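Ticket: Handheld gripper drops parts during visitor demo
Product: Koludel handheld gripper, two-finger
Site: Prollemard, Hedthorpe building, ground floor demo area
Opened by: Zsófia Lakatos
Priority: High (open day)
Status: Waiting on parts

Problem as reported

We are running the open day in the Hedthorpe building and the handheld gripper is the station where visitors try it for themselves. They squeeze the trigger, pick up a part from the table and put it in a tray. The first groups had no trouble. From 10:40 on, the small aluminum blocks started sliding out during the lift. The plastic cups are fine. The trigger feels normal and the fingers open and close all the way.

I have 70 more visitors booked for the afternoon and would like to keep the station open. Please advise.

Log

10:55 - Asked the site for the grip force setting. Zsófia says it is at 60 percent, same as in rehearsal. Nobody on her team has changed it.

11:05 - Asked for a power cycle and a re-home of the fingers. Done. Homing finished with no error on the display. First block held, second one slipped.

11:15 - Had the site raise the force to 70 percent. Blocks hold a little longer but still slip if the visitor tilts the tool. Put it back to 60. Going higher with visitors' hands near the fingers is not something we want.

11:20 - Asked what the parts were cleaned with. They were wiped with a dry cloth the evening before. Had them wipe five blocks with alcohol and try again. Three of five slipped, so oil on the parts is not the main cause.

11:30 - Cycle counter read from the menu: 700 since the pads were last reset. That is not high for these pads, but the blocks have sharp corners and most visitors come in at an angle and drag the pad over the table or the part. Rehearsal was done by two trained people.

11:35 - Requested a look at the pads from the tool's own view, fingers open, nothing in between.

11:50 - Picture received (attached under item 4). Padding on both fingers is ragged along the upper edge. On the left finger it has partly come away from the block. With the padding lifting there, the contact face can shift under load, and that fits the slipping on hard smooth parts. No further settings changes needed.

12:05 - Called Zsófia. She has no spare pads on site. Kovács at the main store has one set and will send it over with the afternoon van. If it misses the van, it comes tomorrow and the metal parts stay out of the demo.

12:20 - Site has swapped the aluminum blocks for the plastic cups and the foam cubes. 37 picks logged over lunch with no drops. Station stays open.

Instructions for the site

1. Keep the force at 60 percent. Do not tape or glue the padding back down - the adhesive gets onto the contact face.

2. Stop using the tool if more of the padding lifts, or if a piece comes off.

3. When the new pads arrive, power the tool off before removing the finger screws. Replace both sides together, even if one looks better. Reset the pad counter in the menu afterward.

4. Take the same view again with the new pads on and add it to this ticket. Fingers open, over the demo table, so it can be compared with this one from 11:50:
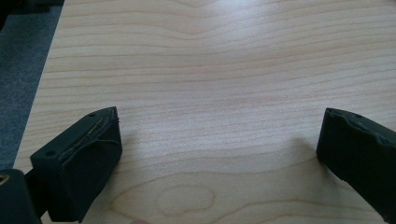
5. Do ten picks with the aluminum blocks before giving the tool back to visitors. Write down any drops here, with the part and the force setting.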